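Sun hats now allowed at Drarudow schools

Students at all eight public schools in Drarudow may wear hats outdoors during the school day under a rule that took effect this week. The school board approved the change on Monday by a vote of 4 to 3.

Hats had been banned on school grounds, inside and out, under a dress code that had stood for 20 years. Parents asked the board in April to make an exception for recess and gym class, and a petition in support drew 1,128 signatures. 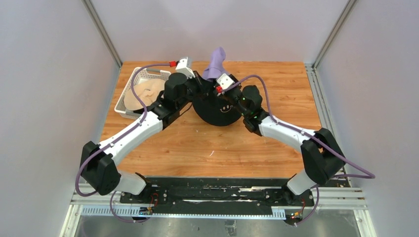 Under the new wording, any hat with a brim is fine outside as long as it carries no offensive words or pictures. Hats must come off at the door and go in a locker or backpack. Teachers can still ask a student to remove one during a fire drill or a class photo.

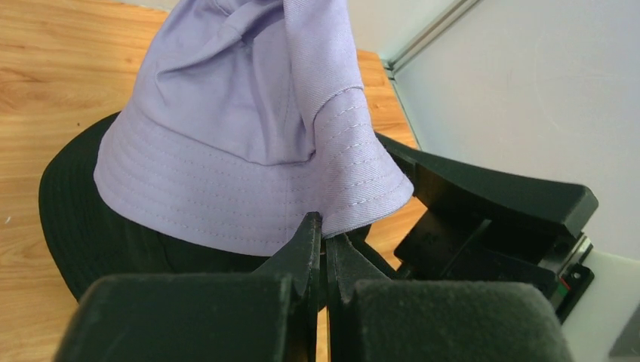 Ekow Laryea
Education Reporter

Oct 10, 2019

Board member Abdul-Rahman Dogbe voted for the change. He said the old rule made little sense at Mockus Elementary, where the playground has hardly any shade.

"We tell kids to cover up in the sun and then we take their hats away at the gate," Dogbe said.

Members who voted no said they were worried about lost property and extra work for staff at recess.

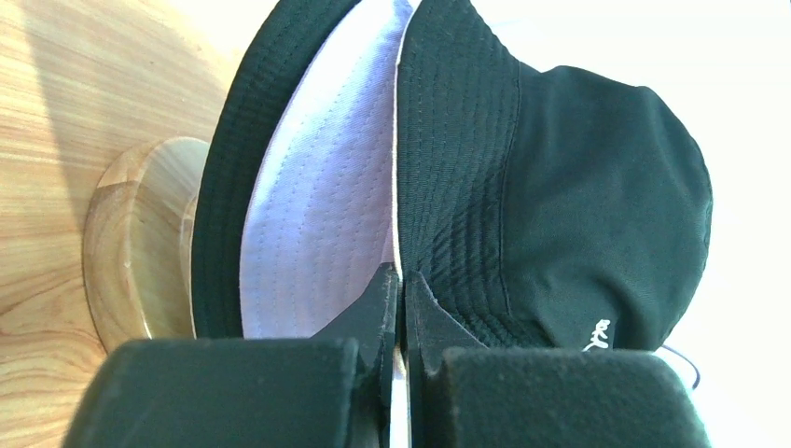 The district will not supply hats or require a certain color. Families who need help buying one can call the front office at their child's school. Knit caps are covered by a separate winter clothing rule, which has not changed.

The board will review the policy at the end of the school year.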